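Print | E-mail this page

Cotley Villa Finds - data card

Version 2, released 8 August 2020

Contents

This set holds the finds register from the Roman villa site at Cotley, with context sheets and a pottery table. It covers the bath block and the east range. Trenches dug before the Flamoron survey are not included - their records use a different grid and have not been matched.

Files

finds.csv - one row per bagged find
contexts.csv - one row per layer, cut or wall
pottery.csv - sherds by fabric, form and weight in grams
README.md - this file

Fields

context_id links all three tables. Grid positions are in meters from the Sutier datum. Blank cells mean not recorded; a zero is a real zero. Dates are given as start and end years, with BC years negative.

Known problems

Roof tile was sampled, not fully collected, in 4 contexts. Do not use tile weights from these to estimate roof area. Coins too worn to read are listed with no date. Fabric codes follow the Pasichnyk series and were revised in April.
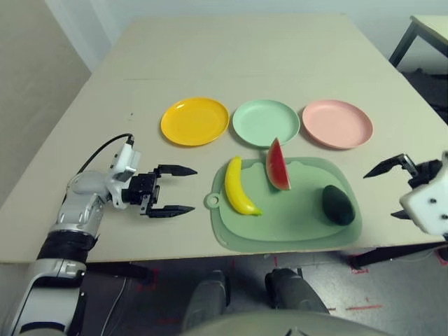 Form codes in pottery.csv separate dishes, plates and platters by rim and wall. Code PL needs a raised rim with a slightly recessed center. Sherds with no rim go under code X, whatever the fabric. Diameters were read from a rim chart and are left blank where less than 30 degrees of the rim survives.

Use

Free for research and teaching. Cite the version number.

This site uses cookies. By continuing to browse you accept our cookie notice.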